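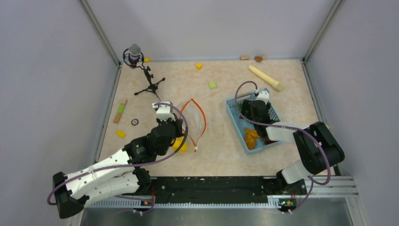 Figure 2. Two-arm cell during a bagging task, with the basket at the right arm and a clear bag on the table.

4.2 Changes in the packing work

Before the cell was installed, packing at the Wolham site was done entirely by hand. A packer took produce from a basket, opened a bag, filled it, closed it and passed it on. The packers we interviewed rarely named lifting or speed as the tiring part. They named the opening of the bags, which is done with the fingertips and repeated through the whole shift.

The cell divides this job between two arms. Items are reached for in a light blue basket, and the bag is handled on the open tabletop. Both arms are used for the bag, as a thin film gives way when it is held from one side only. The wrist view in Figure 2(b) was shown to the packers on a monitor beside the cell, and several said they used it more than the view of the whole table. 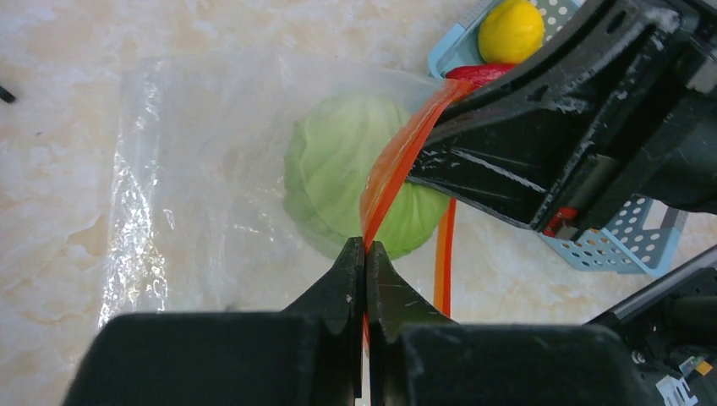

Figure 2(b). Wrist view of the bag opening. One gripper pinches the orange-red zip strip while the second reaches in at the mouth; a cabbage is inside the bag.

The site logged 3190 bagging attempts over the study period. Each attempt had a packer assigned to it, who could stop the arms, straighten a bag or finish the job by hand. The title of the post was changed from packer to cell attendant in April, with no change in pay grade. Eight people moved to the new post.

Opinions of the change were mixed. Murali Acharya, who had packed by hand before the move, reported less soreness in the thumbs but more time spent standing in one place. Divya Namboodiri said that the work had become harder to pace – an attendant waits, then has to act quickly when a bag slips. Two attendants asked to return to hand packing for part of each shift, and the site agreed to a rotation.

Training was shorter than planned. Tươi Kim, the shift lead, had set aside time for the control software, but most questions in the sessions concerned the bags: how much film to leave free at the mouth, and when a creased bag should be thrown away. These were matters the packers already knew well. Their answers were written into the attendant guide, which now has a longer section on bags than on the arms. We return to the question of who is credited for this kind of knowledge in Section 5.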